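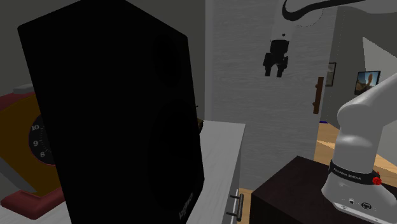 Page last changed: 19/10/2026

I'd been poking at Gadum for a couple of weeks when I finally got Weidong Xu on a call. He looks after the thing at Bultonari, and I had a list of complaints ready (a friendly list, mostly!).

Gadum, if you haven't run into it, is a subscription pack of simulated homes for trying out robot arms before you risk a real one. You get 311 room layouts, full of ordinary household stuff, and you drop your arm in and let it work. I ran mine with a Franka, and my first gripe was the clutter. A big black Logitech speaker kept hiding half of my alarm clock!

Xu laughed at that. "Good, it should. People's shelves are like that. If your arm only works with a clear view, you want to find out in May, before the customer does."

Fair enough. I asked about the lighting too, because some corners are so dark I could hardly make anything out. "We get that one a lot," he said. "You can turn it up in the settings. I'd leave it alone for the first few runs, though."

Then the price. It's 752 dollars a year for 2 seats, and nearly everyone I know who looked at it also looked at Mahawong, which is cheaper. Xu didn't try to argue. "If you only need tabletops, go with them. I mean it."

What still bugs me is the export, which is slow and fussy about file names. He says a fix is coming, and I've told him I'll be checking.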